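Gisik Two-Tier Produce Stand
Item no. 2405
Sold by Femerine Shop Fittings

Home > Shop fittings > Greengrocery > Stands and bins

In stock. Trade price on request. Hire also available, see further down.

Two-tier stand for fruit and veg. Wooden bins, slanted forward so customers see what's in them without leaning over. Long tray on top, divided compartments underneath. Black metal uprights. Does for farm shops, corner shops, market halls, school role-play corners, showrooms, training rooms.

Comes flat. Two people to put it up, one can do it but you'll swear. All bolts the same size, key in the bag with the instructions. Don't tighten anything fully until the top tray is on, then go round and do the lot.

Bins

Dividers lift out. Leave one out and you get a double bin, good for cabbages, leeks, anything long or bulky. Put them all in for carrots, beans, tomatoes and so on. Pale inside so dark greens show up well. Wipe down with a damp cloth, no bleach please, it lifts the finish. Spare dividers sold singly.

Top tray is one long run with no dividers. Best for round stuff, apples, citrus, peppers. Metal rim stops things rolling off. Keep the heavy veg downstairs.

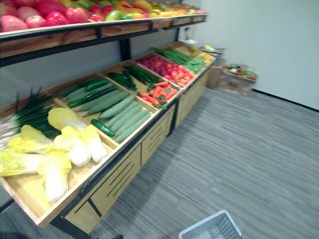 Mix your colours. Greens next to greens goes flat from a distance, so break them up with carrots or tomatoes. Ladi Shehu does our shop layouts and will look at a sketch of your floor for free if you're ordering two stands or more. Email it over, biro on the back of an envelope is fine.

Artificial produce

Not included with the stand. Ask for the Aren range, sold by the bunch or by the bag. Fruit, salad, root veg, leafy bits. Handy for filling out a bin at the back when stock is low, or for a display that has to stay up for weeks. Dust it now and then, warm soapy water if it gets sticky. Keep seperate from real produce at the front, customers do pick it up.

Sizes

Top tray length: 140 cm
Lower bin depth: 30 cm
Max load, whole stand: 100 kg spread evenly
Longer runs: bolt stands end to end, joining plates extra

Delivery

Kerbside as standard. Upstairs or through to the back of the shop, tell us when you order, not on the day. Check the box before you sign. Bent uprights replaced free if you let us know with a photo. Scratches from assembly are yours I'm afraid.

Hire

Weekly or monthly. Bookings for June are filling up so get in quick if its for a summer fair. Deposit back once the dividers have been checked in.

What buyers said

"Solid. Took us an evening. Instructions a bit small." Hauwa Tijani, Tijani Foods

"Had it against the wall first, moved it out at an angle and the shop looks twice the size. Would like castors." Younes Amrani

"One divider was missing, Femerine sent it on next day." Ese Okoro

Castors: no, sorry, asked a lot. Not safe with a full top tray.

Questions about orders to Adaeze Ojo at the trade desk, quote the item number. Page updated 4/30/24.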